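Casham Tenants' Association
Minutes of the May meeting
Held in the ground floor lounge, 6 p.m.

Chair: Gerardo Villanueva
Apologies: two members, by email

1. Minutes of the last meeting
Accepted with one correction. Item 4 should have said the Tultton Street gate, not the Amaral Street gate.

2. Matters arising
The new lock for the Tultton Street gate is fitted and keys can be picked up from the office. One key per apartment. Extra keys are $6 each, cash or check.
The bike rack has still not been moved. Gerardo to write to the managing agent again and copy in the owner.

3. Language evenings
The beginners' Spanish group would like to keep the lounge until 9 p.m. instead of 8:30. Residents in the two apartments next door have no objection as long as chairs are not dragged. Agreed until the end of summer, then to be looked at again. The group asked if the association could pay toward listening equipment. Members felt a limit of $100 was fair, with receipts. Carried, one against.
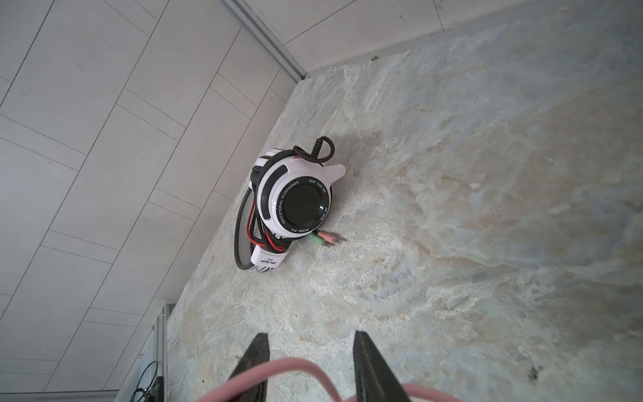
The group will also put its sign-up sheet on the board by the mailboxes and take it down when the course is full. Last year's sheet is still up and should go.

4. Water
Flelia Plumbing has sent its quote for the riser on the east side. The work would mean no water on that side from 9 a.m. to 3 p.m. on two days. Members asked for 30 days' notice in writing. Gerardo said the agent had offered 14. After some discussion it was agreed to ask for 30 and accept 21.
Low pressure on the top floor was raised again. Flelia thinks the riser work will help but would not put that in the quote. Members want it noted that the top floor has been reporting this for roughly 2 years.

5. Bathrooms
The agent wants a list of repairs to grout and sealant before the summer inspections. Residents should send in their own list by the end of the month, with the apartment number on it. Anything already reported should be reported again, as the old log was lost when the agent changed systems.

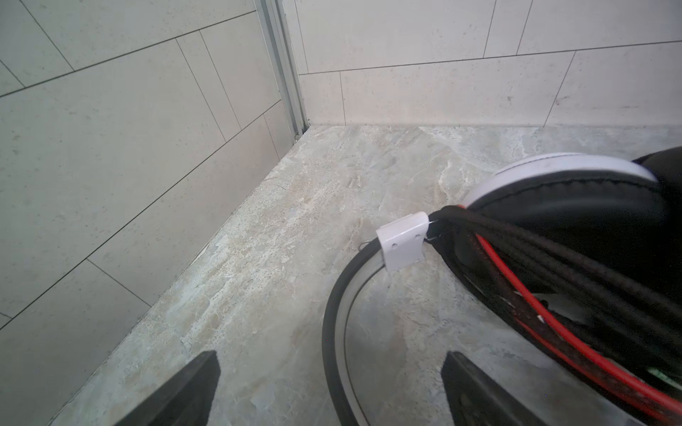

A question was asked about who pays for replacement shower doors. The lease says the owner pays unless there is damage by the tenant. Gerardo to get this confirmed in writing.

6. Any other business
Recycling is being left beside the bins on the Amaral Street side. Notice to go up.
The laundry room light is on a timer that is too short. To be passed to the agent.

Next meeting: June, same room, 6 p.m.
Meeting closed at 7:25 p.m.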